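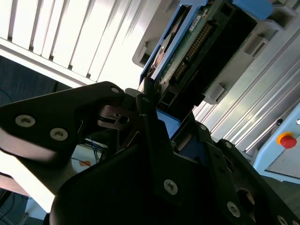 Keeping small circuit boards tidy on the bench

Store bare boards upright in a slotted rack. Stacked in a drawer they scratch each other and the connector pins get bent.

Handle a board by its edges or by its plastic holder, if it has one. Keep fingers off the pins. If they look dull, wipe them with a lint-free cloth and a little isopropyl alcohol, then let them dry before plugging anything in.

Put a small white label near the top of each board, where it can be read without pulling the board out. Write the date and what it came from. Pencil lasts longer than cheap marker.

Leave an empty slot between boards with tall parts.

Bent pin? Straighten it slowly with flat tweezers, once. A second bend often snaps it.

Keep the rack away from the grinder. Metal dust gets into connectors.

Tips sent in by Britt-Marie Fjeld, Skindville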